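Visit to the Stumen lab, Poltville

The Stumen lab in Poltville opened its doors on April 23, 2021, and I went up with two people from our shop. We make cabinet hardware and have been asking ourselves for a while whether a robot could do any of our sorting. We were hoping to see how much work it takes to show one a new job.

Parking is behind the building. Sign-in took longer than it should have because the printer for the badges was out of labels. After that we were split into groups of 7 and taken upstairs.

The first stop was teaching by hand. An operator takes hold of the arm, squeezes a button near the wrist so the joints go slack, and moves it through the job. The robot stores the motion. We each got a turn moving a plastic cup from one tray to another. The arm is lighter than it looks, but keeping the gripper level while you walk it sideways is hard, and my cup went over twice.

The second stop was remote control, which they run mostly in simulation. Milagros Correa had the station there. You hold a controller in each hand, and the two arms on the screen copy you. The program is called Dursun and it was written in the lab. It has several furnished rooms to practice in, and the one we used was a living area with a black sofa and a wood floor that changes to marble.
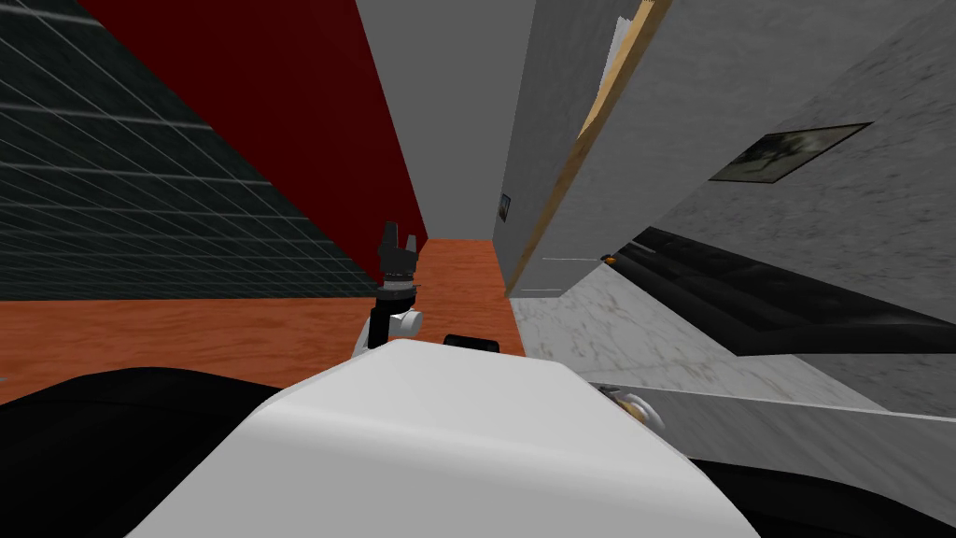

Simulated room in Dursun, with one gripper pointing up and a small black block near the robot's white housing.

Steering from the robot's own view took some getting used to. The walls lean, the body takes up a lot of the screen, and I kept moving the wrong arm. Correa told us new operators usually need three sessions before their recordings are worth keeping. The set they are building now had 1,194 recordings in it on the day we came, and the target for the first release was 1,000, so they are past that and still going. They throw out any run where the operator stops to think for too long.

I asked what happens when the real room does not match the simulated one. She said they record a smaller number of runs on the real machine, which they call Buso, and train on both. We did not get to see Buso move. It was waiting on a part for the left shoulder.

Lunch was sandwiches in the hallway. The afternoon talk covered safety rules for hand teaching and ran long, so we left before the questions.

For our own shop, hand teaching looks closer to what we could use. Our trays do not change much and the people who sort already know the motions. The lab is holding another open day in June and takes sign-ups at the front desk.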